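Teleop vs handheld grippers for teaching table clearing

Forum > Manipulation > Teaching and demonstrations
9 replies

cropper_l
Posted 11/05/2022

We've got 30 working days to teach a two-armed machine to lay and clear a small table, and I have to choose how the teaching gets done. Option one is remote control: leader arms, follower arms, a person squinting at a monitor. Option two is the handheld grippers, where you do the job yourself and the robot gets the recording later. I've used the first for years and distrust the second on principle, the principle being that I've already paid for the first. Talk me round, or don't.

thijs_leemans
Handhelds. A new starter on our leader arms needs 90 minutes before they can pick up a spoon without looking as if they're defusing it. With the grippers in their hands they're useful in 5. You can feel it when the fork catches on the cloth, and no monitor is going to tell you that.

sterno_fan
Counterpoint: a person can reach places the robot can't. We recorded a lovely set of demos on handhelds at Florkley and then found that a good quarter of them asked the arm to put its elbow through its own base. Remote control is slow and miserable but every demo you get is one the robot has already done.

thijs_leemans
So throw those out before training. You do check reach before training?

sterno_fan
We do now.

Percy Ñ
Both of you are right and it's very annoying. We went handheld in August. Clip the cables to your clothes before you start or you'll be teaching the robot to flinch. And keep the cubes facing somewhere the tracking can find them. People turn their wrists in to get at a cup handle, the pose jumps, and you don't spot it until playback, when the gripper teleports across the table like a guilty cat. 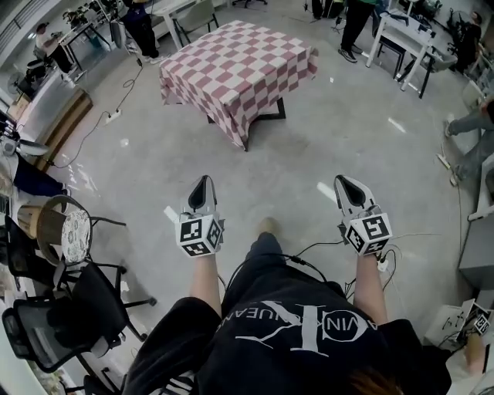 Grippers up, checked cloth on. Marker cube on each one.

We start every take with the hands held out in front, wait for a beep, then walk up to the table. The walk gets trimmed. I used to start with the grippers already over the cloth and the first second of every recording was rubbish.

cropper_l
Thank you, that's more use than the vendor call. Is the checked cloth deliberate? I'd have gone plain. It seems a lot of pattern to hand a camera that's trying to find a teaspoon.

Percy Ñ
Deliberate in that it's the cloth we had. We swap it now and then. The policy we trained on one cloth only was very good at that cloth.

hvdb
I'd push back on the swapping. Get one cloth working end to end, then vary. I've watched a team at Cinby randomise everything from day one and finish with a robot that was equally bad on all surfaces. Also, nobody's mentioned finger force. With most handhelds you squeeze as hard as you like and all that gets saved is how wide the fingers were. Fine for napkins. Less fine for wine glasses, as our carpet can confirm.

selorm_s
Agree with Hendrik on force, disagree on the cloth. Varying it late cost us a full re-record.

My vote for Lorraine is to split it. Do the bulk on handhelds, then 25 remote-control runs on the real arms for whatever it keeps fluffing. You'll know what that is by the second week. Ours was saucers.

cropper_l
Split it is, then. I'll do the handheld part first and keep the leader arms plugged in, partly for the saucers and partly for my pride. Percy, what are you using to clip the cables? I've got tape, and I've met tape.

Percy Ñ
Bulldog clips. Leave some slack at the elbow.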